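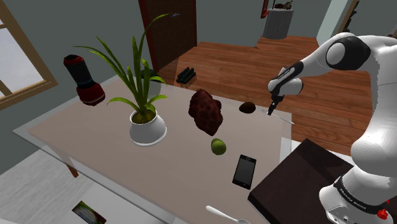

Open Day at the Niseck Phone Refurbishing Site, Bronovari

Last updated: May 23, 2026

Posted in May by Onni Miettinen

Niseck opened its Bronovari site to outside visitors for one afternoon this month. The site takes in used Android phones from trade-in programs and company fleets, tests them, wipes them, repairs what is worth repairing and sells them on with a warranty. I went mainly to see how they handle firmware and battery health, as those are the two subjects that fill most of my inbox.

Sign-in was at the loading side of the building, not the front door, and the sign on the road did not mention this. Visitors were split into two groups. Mine was led by Ulla Kettunen, who runs intake. The other group went through in reverse order and we met them in the corridor by the battery store, where there was a short delay.

Intake

Phones arrive in padded trays, sorted by seller and not by model. Each one gets a label with an internal number, and the IMEI is read from the screen or the SIM tray and matched to the shipping list. The batch on the benches that day held 162 phones, all from one company fleet. Kettunen said fleet batches are easier than consumer trade-ins because the models match and the administrator can release all of them from device management in one step.

If a phone is still enrolled with the previous owner's management server, it goes on a hold shelf. The site does not try to get around enrollment. A request is sent to the seller with the serial number, and the phone stays on hold until the release shows up on the server. I asked how long this takes. The answer was anything from the same day to never, and phones in the second group are returned.

Phones that do not power on are given a bench supply before anyone opens them. A deeply discharged battery can look the same as a dead board. The intake staff watch the current draw during the first minute: a steady low draw usually means the phone is charging from empty, while a draw that climbs and drops in a loop points to a boot problem. No draw at all sends the phone to port cleaning first, then to board repair.

Diagnostics

Testing is done with a tool called Sumunar, written in house. It runs as a small app on the phone and as a console on the bench computer, connected over USB. Lauri Nieminen, who maintains it, gave the demonstration on a mid-range phone with a worn back cover.

The test sequence covers touch response across a grid, display uniformity, both speakers, all microphones, the proximity and light sensors, the compass, the cameras, Wi-Fi, Bluetooth and the cellular radio. The touch test is the slowest part as the operator has to drag a finger over the whole screen. Nieminen had the phone fail on purpose by covering the proximity sensor with tape. The console marked the step red and skipped the call test that depends on it.

I had two questions about this. The first was whether the app leaves anything behind. It is removed by the wipe that follows, and the wipe is checked afterward by booting to the setup screen. The second was whether USB debugging has to be turned on by hand, and it does, on every unit. On current Android versions this still means tapping the build number repeatedly and then accepting the computer's key. Nieminen said that step causes more operator mistakes than any of the tests, mostly keys accepted for one session only.

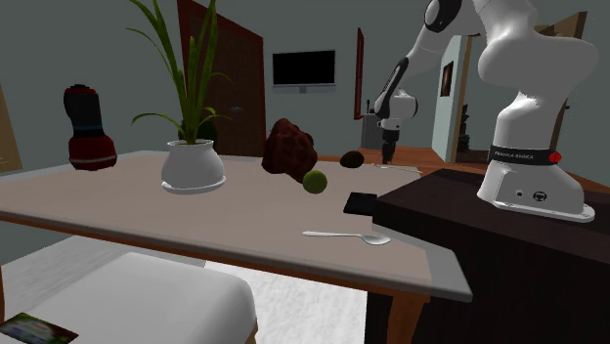 Results are written to a record tied to the internal number. The buyer does not see this record in full. A shorter version is printed with the grade, the battery capacity and a list of replaced parts. I would prefer to see the full version offered as a download, and said so on the feedback card.

Firmware

This was the part I had come for. Inese Jaunzems handles firmware and was direct about what they do and do not do. Every phone leaves with the maker's official build for its sales region. They do not install custom builds and they do not change region codes. A phone that arrives with an unlocked bootloader is relocked only after the official build has been flashed and has booted once. Relocking over a modified system partition is a common way to end up with a phone that will not start, and I have received many letters from people who did exactly that.

The order used on the bench is as follows:

Read the current build number and the anti-rollback version.
Pick a build with an anti-rollback version equal to or higher than the one on the phone.
Check the file hash against the stored value.
Flash, with the battery at half charge or more.
Boot to setup, then power off and boot to recovery to confirm that it loads.

The hash check was added after a storage fault damaged several files on the local server. Jaunzems now keeps 918 verified builds there, and the oldest are for phones that no longer get security updates. Those phones are still sold, but the last patch month is printed on the label. I looked at a few labels on the outgoing shelf and the patch month was on each of them, in small type under the storage size.

Batteries

The battery room is run by Seija Partanen. Capacity is measured with a full charge and discharge on the bench and compared with the design value. The percentage reported by the phone is recorded too but is not used for grading. Partanen showed one phone where the two values were far apart. The fuel gauge had not been reset after an earlier battery swap, so the phone was still reporting the old cell's wear.

Replacement cells come from a supplier named Ikonen. Adhesive is softened on a heated plate, and the temperature is set by model. Swollen cells are not heated. They are lifted with a plastic card and solvent, then moved to a steel bin with sand. A battery swap takes roughly half an hour including the new back seal. The site does not claim the original water resistance for any phone that has been opened, and this is stated on the receipt.

Practical notes

Parking is limited and shared with the building next door. Photos were allowed everywhere except the hold shelf, where serial numbers are visible. There was coffee but no lunch. The question session at the end ran short because the first group had a bus to catch. Jaunzems has agreed to answer written questions about anti-rollback versions, so send them through the contact form with the model number and the full build number from the About phone screen.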